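Search this list Go

2023-07-14
Posted by: the route desk, Lisulcombe Runners

Hi all,

Entries for the Lisulcombe river run closed last night and I am still grinning. We have 1279 signed up! I remember when we were happy to fill one row of the school parking lot, so thank you to everybody who handed out flyers at the Rokine market and kept putting up with me talking about it.
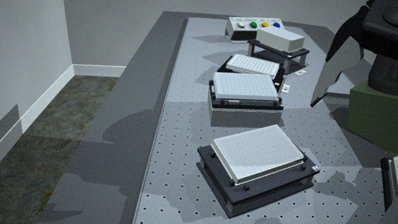
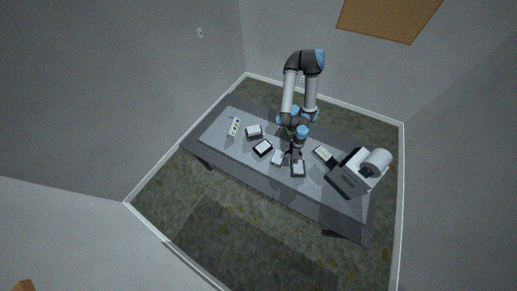

Renders: a stand on the long gray table, then the arm at the table's far edge.

Now to the question from earlier this week:

> Is the course still going over Trevaskis Hill? My sister's
> group wants to push a double stroller and they heard it
> got changed. Also, is there water before the bridge or only
> after? Last year we were pretty thirsty by the time we
> got there.

Yes, still over Trevaskis, but by the lower road this time (the one past the ball fields, where the new blacktop is). It's a much gentler climb and wide enough for a double stroller. Please ask them to line up toward the back, and they'll have plenty of room by the first turn.

And yes, there's water before the bridge! We have 2 tables now, one at the ball fields and one just past the bridge on the Skikevex side. The Skikevex track club is running the second one and they've promised music, and if you heard them at the spring relay you know they mean it.

A few other things while I have you:

We have 40 course marshals and could use 15 more, mostly for the stretch between the library and the creek. It's a fun spot, you see everyone go by twice. Reply to me off list with your shirt size.

Bib pickup is at the Rokine feed store the evening before, and again at the start from 6:30 in the morning. You can pick up for a friend if you bring their confirmation email.

The kids' dash goes off after the last walkers are in, on the grass, no sign-up needed. My two have been practicing up and down the driveway all July and it's wearing out the dog.

See you out there,
the route desk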